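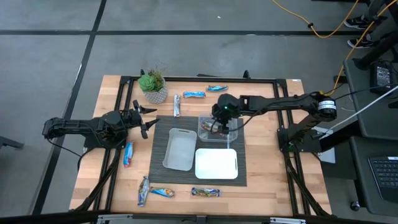 Equipment budget, second cell. Ask is 2,079 per arm from Drustov against 1,762 from Vevance, cables extra in both quotes. Price two arms, one each side of the table, plus the ribbed mat and three containers for the snack sorting. The left gripper is two-finger. Say this slowly, Nabila Kamel will want it for the minutes.

Spares: 116 per set of fingers, 15 sets. Order in August if approved.

Pause for Tarek on floor space. Then lead times, next slide.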